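Popular Music and Its Places
Handout 11: How a radio show makes a scene
Plaltora Course in Music and Society, Filham

Please read this handout before the seminar. Bring one recorded radio programme of your own choice, at least 60 minutes long.

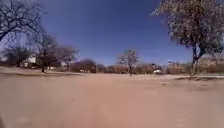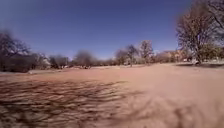 Open ground, trees and blue sky.

Text by the course tutor, Filham
Monday, June 10, 2019

1. What we mean by a scene

In this course a scene is a group of people who make, play and hear the same kind of music and who know of each other. They do not need to live in the same town. In the last lecture we spoke of Cáceres, where the dance nights were small but the records travelled far.

2. The case of Drokisden

The station at Drokisden sent out a weekly programme of house and techno. It had a weak transmitter and in the beginning it reached nearly 300 listeners. The presenter played long mixes without speaking, and read the titles only at the end. Many listeners recorded the show on cassette and gave copies to friends, so the real audience is difficult to know. The station archive holds 993 tapes, but a part of them has no label.

Three points for discussion:
- The guest mix. A guest DJ receives a new audience, and the show receives some of the guest's reputation. Who wins more?
- The track list. When titles are read late, the listener must wait or ask. Does this make the music more valuable?
- The hour. A programme at midnight is heard differently from one at six in the evening.

3. Terms

Residency: a regular place for one DJ at one club.
White label: a record pressed in small number without printed cover, often sent to DJs before the release.
Warm-up: the first set of the night, usually slower and quieter.

4. Written work

Choose one programme and describe how it moves from the first record to the last. Write about tempo, mood and the changes between records. Do not write a biography of the DJ. Students who prefer to work on a live night may do so, but should ask me first. The essays are returned in October.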